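How to Write a Celebrity Couple Timeline Your Readers Will Want to Finish

Hello again, and welcome back to the blogging corner, where the kettle is on and we're going to talk about love (other people's, mostly).

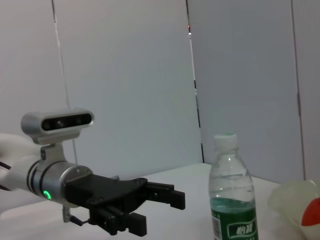

Before you start: pick a couple you can stand

You're going to spend a good few evenings with these two, reading old interviews and squinting at premiere photographs, so choose a pair you have some fondness for. For this tutorial I'm using Koen Verschueren and Mieke Groen, who met on the second series of Van Acker and have kept my comments section busy ever since. You don't need to be a superfan. I came to them quite late, after my sister made me watch the whole first series in a weekend, and I think it helped a bit, as I had to look everything up properly!

Step 1: Gather more than you need

Open a plain document and paste in everything you find, with the link beside it and the name of whoever published it. Don't tidy yet. My notes for Koen and Mieke ran to 75 entries, and a great many of those were the same story about a dinner in Dernirar, copied from one site to the next with the restaurant getting posher each time. Keep the copies for now, even the silly ones, and work backwards until you find where the story first appeared. In this case it was a tiny item in Wurkora magazine, and it said they had shared a table with the rest of the cast. So much for the candlelight.

Step 2: Sort what they said from what was said about them

I use two colours. Green is for anything that came from the couple themselves: an interview, a post on their own page, a speech at an awards do. Orange is for everything else, and that includes the famous "source close to the pair", who must be worn out by now, poor thing. Orange entries can still go in, but they need wording to match. "Wurkora reported that" is fine. "They were madly in love by Easter" is not, unless one of them said so.

If you find that your whole page is orange, put it away for a while and choose another couple.

Step 3: Choose your five big moments

Readers do like a long timeline, but they need something to hold on to as they scroll, so I pick five moments and give each one a proper heading. Mine were the first meeting, the first public outing, the long quiet spell, the film they made together in Jaston, and the engagement. Everything smaller gets tucked underneath in a sentence or so. If a small thing won't fit under any of them (I had a lovely bit about a lost suitcase that I was very sorry to see go) then it probably wants to be its own post.

Step 4: Write it in the past tense and keep it kind

Old timelines often jump about, with "the pair are dating" in one paragraph and "they were engaged" in the next. Choose the past tense and stay there, and leave the present for your very last entry. Do read it aloud as well. If there's a line you would blush to have Mieke read over your shoulder, soften it or cut it. I leave out children's names, home addresses and anything about health that they haven't chosen to share, and I've never had a reader complain that I should have put them in.

Step 5: Add your sources and a note on updates

Link each entry to the earliest version you found, and at the top write the month you last checked it, so mine says September. Then pop a reminder in your diary. I look over my timelines on a Monday, with toast, and most weeks there's nothing to change at all.

If something turns out to be wrong, correct it in place and add a short line underneath saying what you changed. I had the series number wrong for the first meeting, and a very polite reader called me out on it, so there is now a little note there with my thanks.

Next time we'll look at headlines, and how to write one without a question mark in it.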